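Bin (container)

A bin is an open box for keeping loose things in, and I've been writing up this page for the Pandlow household wiki because the old one was two lines long and half of it was about wine racks! The word goes back to Old English, where it meant a manger or a basket, so people have been tossing stuff into bins for a very long time.

Most bins are rectangles, mainly so they can stand side by side on a shelf. Round ones exist too (my grandmother kept flour in one, with a lid that never fit). Wood was the usual choice on farms, then sheet metal came along and kept the mice out, and plastic took over in most kitchens and garages.
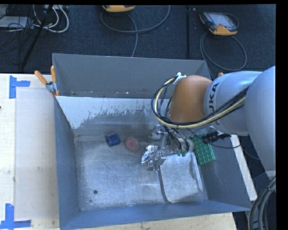
Grain bins are the giants of the family and really deserve their own page, which Cosimo Cocco has promised me by December. A bread bin is the small cousin, and in the US we mostly say bread box. British readers will also use "bin" for what I'd call a trash can, and "to bin" something means to throw it out – that one caught me off guard the first time I heard it.

See also: Basket, Crate, Hopper, Trough

Last edited October 8, 2025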